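Print this page | E-mail this to a friend

Sorting out the utensil pot (and keeping it sorted)

Posted May 2024 by Madalena Macedo

Quick one today. Had a few messages asking how I keep the stuff by the hob under control. Takes 30 minutes first time, about 5 after that. You need a caddy with compartments, hot water, washing up liquid, an old toothbrush, a tea towel.

1. Empty everything and wash the caddy

All of it out. Caddy out of its rack, tray off the bottom. The tray is where the grime lives – scrub the corners with the toothbrush. Rinse, then leave it all upside down on the tea towel. Don't rush the drying, water sits in the bottom and you get that smell.

2. Pick what goes back

Be strict. Only what you used this week. Everything else in a drawer or off to the charity shop. I had three potato mashers, no idea why.

3. Load one side first

Start at the left and fill that compartment before you touch the others. Heads up, handles down. Spatula, whisk, something slotted, all in together. Leave the other two free for now. Sauce bottle goes right next to the caddy so you're not hunting for it with a hot pan on.
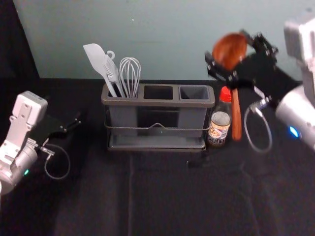
4. Wooden things last

Wooden spoons take ages to dry and they go furry if you put them away damp. Lay them flat next to the caddy untill they're properly dry, then they get a compartment of their own. Turn them over once. If the bottle is in the way of your arm, shift it forward a bit. 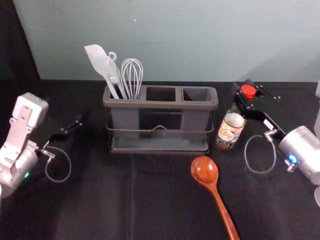 5. Boards

Same day, do the chopping board too. Flat on the worktop, half a lemon and coarse salt, rub along the scratches, rinse, dry standing up. Old knife marks won't come out, don't worry about them. Stains from beetroot might take two goes. Once it's dry, keep it near the caddy but with a gap, so you can lift the tray out without moving everyting.
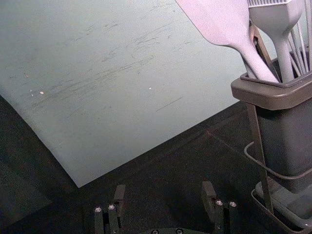
Dineo Mathebula wrote in to say she oils her wooden spoons at the same time. Good idea – food-grade mineral oil, thin coat, leave overnight, wipe off. I do mine in July and again at Christmas.

After that just empty the tray once a week and wipe round the rims. Drawer dividers next time, if I get round to it.

Print this page | E-mail this to a friend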